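Notes on collecting cloth folding episodes with a hand-held gripper

Filed under: data collection, grippers, cloth

The towel set is at 988 usable episodes as of this morning. These notes cover how the recording is done now, what changed since February, and what I would set up differently if I were starting over. Most of it concerns procedure. The training side gets its own post once Pirmin Berchtold has finished the comparison runs.

For anyone coming in from the Jonell posts: same gripper design, new finger pads, different task. The earlier work was rigid objects going into trays. Cloth breaks most of the habits we built up there.

Task definition

One episode is one towel, starting in some crumpled or half-folded state, ending in a folded rectangle. The operator holds the gripper and does the fold with it. The other hand stays off the cloth. Early on we let people steady the far edge with the free hand, and the policy learned to wait for a hand that never arrived. All of those episodes were dropped.

An episode starts when the jaws are fully open and above the cloth, and ends when they are fully open and clear of it again. If the operator stops to think for more than a couple of seconds, the pause is trimmed later. Pauses with the jaws closed are harder to trim, because the cloth is usually still swinging or settling, and cutting there puts a jump in the motion. I now leave those in.

Surfaces and backgrounds

The first batch was recorded on one gray table. The model trained on it did well on the gray table and nowhere else. Since then every session uses at least two surfaces, and beds count. Liesl Thaler brought in a bag of old bed linen, which did more for background variety than anything we had bought. Prints are useful. Small dense prints are especially useful, since the edge detector in our old labeling script latched onto them at once, and that told us how little it knew about towels.

Soft surfaces change the grasp. On a table the pads can come in low and slide under an edge. On a mattress the same approach pushes the surface down and the edge goes with it. Operators find their own way around this within a few tries, normally by coming in steeper and pinching a ridge of cloth. It is worth recording the first few tries too, as long as the fold gets finished.

Calibration and drift

Calibration is run at the start of a session and again after any bump. The finger linkages have pins that loosen slowly, and a loose pin shows up as play in the jaw width reading well before it can be felt in the hand. Our check is to close on a spacer block 8 times and look at the spread. If the spread has grown, the pins get tightened and the session starts again from calibration. Meinrad Hollenstein wrote the check. It takes less than a minute, and I skipped it for most of the spring, to my cost.

Lens distortion is left in. We tried straightening the images before training and lost the outer part of the view, where the rest of the towel tends to be. The network copes with bent edges. People reviewing the footage need an hour or so to get used to it.

Grasp labels

Each closing of the jaws gets one of three labels:

edge — a single layer or hem held near its border
fold — two or more layers held together, edges lined up
bunch — a gathered handful with no clear edge between the pads

Bunch grasps were treated as failures until this summer. Teguh Tambunan argued for keeping them, on the grounds that people use them all the time to drag a towel into place before making the real fold. He was right about the dragging. Of the first 41 bunch grasps we went back and checked, only 19 led into a finished fold without a regrasp, but the rest still moved the cloth somewhere useful. They are now kept, labeled, and sampled at a lower weight.

Terry cloth makes the labeling slower. The loops hide the hem, and once the material is gathered between the pads I often can't say how many layers are in there. The rule is to label what the view supports. If the layer count can't be read, it goes in as bunch.

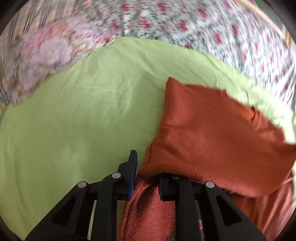

Page last changed: 8/17/18

An orange towel on the green sheet, labeled bunch. The gathered part between the pads has no edge I could point to, while the folded part up and to the right shows a clean corner and a readable top edge. A frame like this is a good one for teaching new labelers, who tend to look at the tidy part and write "edge". The label belongs to whatever is between the pads.

It also shows the blur problem. The prints at the far side are smeared, and so is some of the towel toward the lower right. We do not throw frames out for blur. Shorter exposure cleaned it up in tests but made the indoor footage too dark to label, and adding lamps meant that every session had the same shadows.

Review

Every episode is watched once at double speed by someone other than the operator. Rodica Coman keeps the reject list. The common reasons, most frequent first: free hand touching the cloth, start or end state not clear of the towel, tracking lost, wrong towel logged. Tracking loss is mostly a plain-surface problem — another argument for prints.

Storage is on the Sheehan box until the Lirkport share is back. Please do not copy episodes by hand. The upload script writes the calibration file next to the video, and an episode without its calibration file can't be used for anything.

Open items

Jaw width is logged at a lower rate than video and gets interpolated. Fast closings look softer than they were.

Dish towels are underrepresented. They are thin, they slide, and operators avoid them when given the choice, so the choice will be taken away.

The Prurkero loader still reads the old label set and maps bunch to fail. Use the branch, or edit the mapping by hand before training.

Next session is bath sheets. They are too large for one gripper to fold cleanly in the air, so expect a lot of dragging.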